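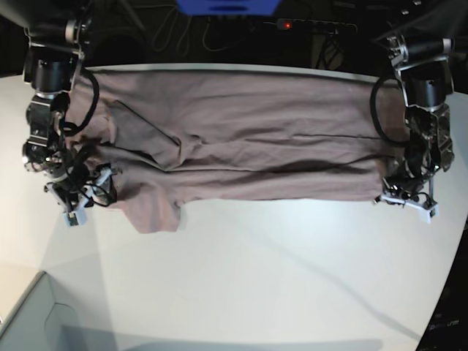 How to prepare a poultry house before the new chicks arrive

Most problems in the first week of a flock begin before the chicks are in the house. If the floor is cold or the drinkers are dirty, the birds will lose time which they cannot win back later. The steps below are the ones we use on our own farms, and they can be followed in any house with floor heating or with gas heaters.

Step 1. Empty and clean

Remove all old litter, also from the corners and from behind the feed hopper. Sweep the fans and the air inlets before you wash, so that dust does not fall on a clean floor. Wash from the ceiling down. Use a detergent first, let it work, and rinse. Disinfect only when the surfaces are dry, because water that stays on the floor makes the product weaker.

Flush the water lines separately. Open the end of each line and let the water run until it is clear. Then fill the lines with the cleaning product, close them for the time written on the label, and flush again.

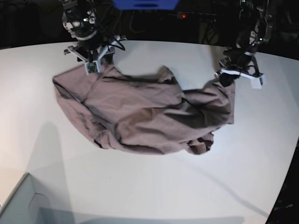

Folds in the pink-brown fabric, held at both ends.

Step 2. Warm the house

Start the heating early. In May one full day can be enough, but in winter the concrete needs more. Measure the temperature of the floor and not only of the air. Take the reading in several places: near the doors, in the middle and along the side walls. Write the numbers on the house card.

Spread the litter after the floor is warm. If you spread it on cold concrete, moisture will collect under it. The layer must be even, otherwise the drinker lines will hang too high in one place and too low in another.
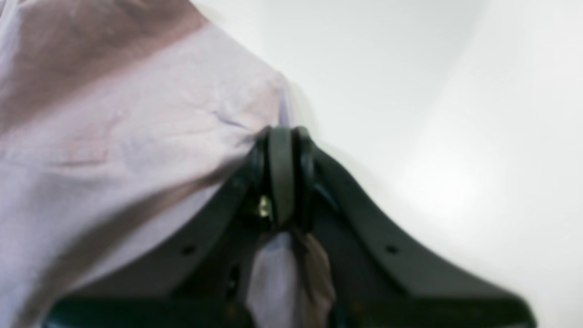 Close view of the gripped cloth.

Step 3. Feed and water

Put paper along the drinker lines and place feed on it shortly before the delivery. We cover 80 per cent of the brooding area on the farm in Vosley, which has wide houses. In a small house you can cover all of it.

Set the nipples at the height of the eye of the chick. Touch every nipple in one line and see that a drop comes. If more than a few stay dry, there is air in the line and you must flush it once more.

Step 4. The last check

Walk through the house with the lights at full strength. Check these points:

Alarm tested, and the phone number on it is correct
Minimum ventilation running
No draught at floor level
Boots and footbath ready at the door
House card filled in and signed

If the delivery is on Friday, do this check on the same morning and be ready by 9. The lorry from Kuipers is sometimes early. 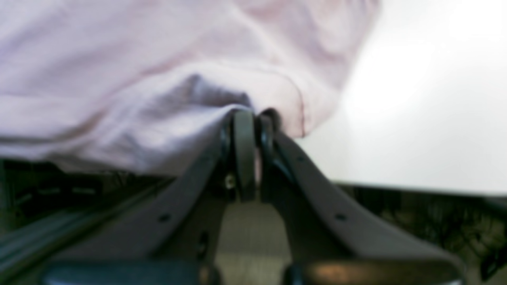 Grernonine Poultry, Farm Support Department, Middale

Step 5. After placing

Come back after two hours and look how the chicks are lying. When they are close together under the heaters, they are too cold. When they stay along the walls with open beaks, it is too warm. Feel the crop of a few birds in each part of the house. It should be soft and full the next morning.

Count the dead birds every day for the first 7 days and write them on the card, also when the number is zero. For questions about the card or the water lines, ask for Dirk Michiels, extension 3413.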